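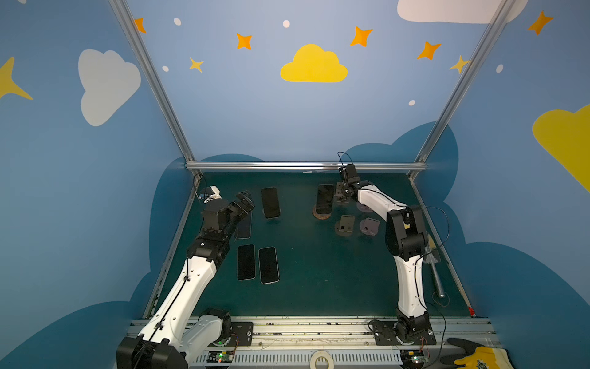

Gronum has opened a second data-collection site in Ormsby, where operators demonstrate two-handed handling tasks to robot arms by remote control. The site began recording in the spring and runs 12 stations, six of them assigned to small consumer goods. The first task in that group is phone placement: a smartphone is picked up from the tabletop and set upright in a round-based holder, using two arms with two-finger grippers. Both arms are bolted to a single aluminum rail along the front of the table, so the operator and the robot face the work from the same side. Five phones are on the table in the current layout, one of them already upright on a brown wooden stand.

The company published its recording procedure on 24 April 2025. Each demonstration is made by one operator, who moves a pair of hand-held leader arms. Joint positions are copied to the follower arms at the table and logged together with the video from a fixed camera and from the cameras at the wrists. The operator starts and stops each recording with a foot pedal. No scripted motion is used at any point in the demonstration.

According to the procedure, the site has accepted 1,183 phone-placement demonstrations. A demonstration is accepted if the phone ends upright in a holder, is not dropped, and is released by both grippers before the pedal is pressed. Attempts that include a failed first grasp are kept if the operator corrects the grasp within the same recording. They are stored under a separate label.

"We used to throw those out," said Leena Mustonen, who is in charge of collection at the Ormsby site. "The policy we trained without them had no idea what to do when a phone slid. It would close on air and carry on to the holder." 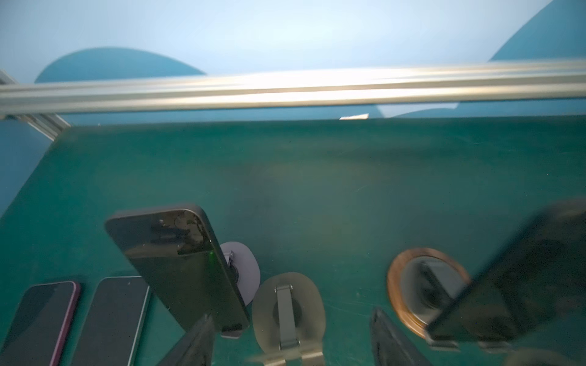

Holder positions are changed between recordings, as are the angle of each phone and the choice of arm that makes the first grasp. The procedure sets no fixed order for these changes. Operators are asked to leave a phone in an awkward position if that is where the previous demonstration left it, provided at least one arm can reach it.

Thin phones lying flat remain the slowest case. A two-finger gripper has little clearance under the edge, and operators differ in how they approach it. Some slide the phone with one closed gripper until the other can take hold of it. Others press lightly on one corner and grasp the raised side. Both methods are allowed, but an operator is expected to keep to one method for the length of a session.

Vy Tạ, a controls engineer at Gramero, which supplies the remote-control software, said the delay between leader and follower arms had been reduced in the current release. The gripper command is now sent on its own channel. Operators had reported that the fingers closed late when both arms moved quickly.

New operators train for 18 hours before their recordings are counted. Training starts with single-arm pick and place on foam blocks and moves to two-arm work once the operator can complete a transfer between grippers.

Data from the phone task will be used by Gronum and by Usport, a warehouse equipment company that is paying for part of the work. Usport plans to test a trained policy on its own packing bench in June. The remaining small-goods stations will move to cable handling when the phone recordings are finished.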